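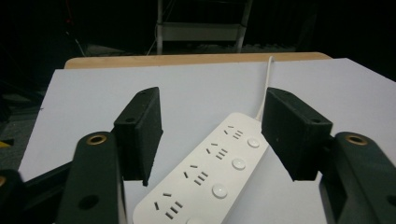
The Gotura Housing Fund was established in 1902 to shelter dockworkers' families in Plultthorpe, and its purpose has changed little. Last winter it placed 60 households in permanent homes. Each family receives a bed for every member, a table and a starter box of household goods, down to a white power strip with a row of outlets and a round button beside each one. Small items of this kind are often the last that a family leaving a shelter can afford.

Donations of $20 are pooled and released to local partners in Poseck every November.
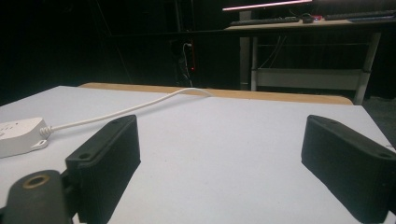 A white tabletop and a black two-fingered gripper.

The Fund publishes its spending by district - rent deposits, repairs and furnishings are listed separately - and sends the report to all 500 regular donors. Deposits remain the largest expense. In Ferrand, where rents have risen sharply, the Fund now guarantees the first two months directly to the landlord.

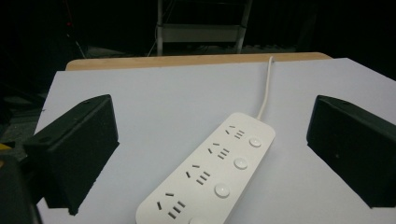 Capucine Lebrun would like the guarantee extended to four months, arguing that families who start new jobs on arrival are seldom paid in time to meet the third. The trustees will consider the proposal in the spring.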